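The Sofa Test

Stotavine cleans and turns over furnished rentals, and for most of this year its crews have been hearing what is going to help them do it.
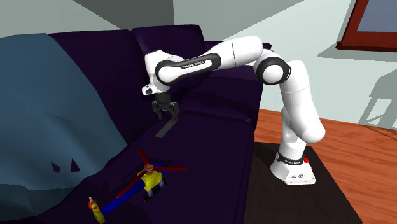
Bláthnaid Fitzgerald wrote to me after my last column to say that a living room on a computer has never had a guest in it, and that she would believe in the machine when it had done a Friday changeover with the next family sitting in the car outside. She also asked who would be paid to stand next to it.

I think her second point is the better one, and it is the one the company has had the hardest time answering.

The work in question is called the pickup pass. Before anyone vacuums or changes a bed, one person goes through the unit and clears what was left behind. Toys, chargers, blankets, odd socks. Things that belong to the unit go back where they live, and things that belong to the guest go in a bag with a number on it. At Stotavine this is usually given to whoever has a bad back or is close to the end of a long week. It is light work by the standards of the job, and the crews treat it as a kind of rest.

The plan is to have a robot arm do it. A contractor called Curkon is training the software in simulated rooms, with a Franka arm set beside a sofa and a few things to sort out on the cushions. The crews were shown some of this in the break room in September. There are 194 room layouts so far and the arm has made 3,329 practice attempts. I was given those figures twice and was not told how many of the attempts went well.

I have no quarrel with practicing on a computer. It is cheap, and a toy helicopter dropped in a simulation does not have to be replaced. If a machine is going to reach over the arm of a couch, I would like it to have done so many times before it does it near a person. My trouble is with what the company thinks the job is.

Aoife Conneely has done turnovers for seven years. When I asked her what the pickup pass involves, she hardly mentioned picking things up. She talked about deciding. A flat dark thing on a seat cushion might be trash, or a watch strap, or part of the couch that has come off and needs to be reported. A blanket might be the unit's or the guest's, and either way you lift it and look under it. She gets calls from the office asking whether she saw a retainer case or a hearing aid, and she usually knows the answer. She is not paid extra for knowing it.

Management has a reply to this. The arm will do the lifting and a person will do the deciding, from a tablet, for several units at once. Tiina Riihimäki, who schedules the crews, told me that this could be a step up for some of them, with a better rate and no stairs. I believe she means it. I also notice that the plan has one tablet job where there are now several people doing the pickup pass, and that the others would be left with bathrooms, beds and floors for the whole shift. The easy part of a hard job is being taken out, and the hard parts will be moved together to fill the space.

Something close to this happened at Ó Ceallaigh, the laundry that does Stotavine's sheets, when it put in folding machines. Cúc Văn worked there at the time. The folding tables were where people went when they were pregnant or had hurt a wrist. After the machines came there was no such place, and some of those people quit, and the records put them down as leaving by choice.

None of this is an argument for leaving the arm in its computer. Some crew members would be glad of it. Bending over a low couch 40 times a day does damage too, even when the thing you are bending for weighs nothing. What I would ask for is fairly dull. Put the light duty in writing before the machine takes it, and say what replaces it. Let the people who do the pickup pass now have first claim on the tablet work, at the better rate, with training on paid time. Show the crews the failed attempts along with the good ones, and let Aoife Conneely tell Curkon what to put on the sofa.

The company says it will start in one building and see. The crews there have asked for a meeting before the first arm is delivered, and at the time of writing they have not been given a date.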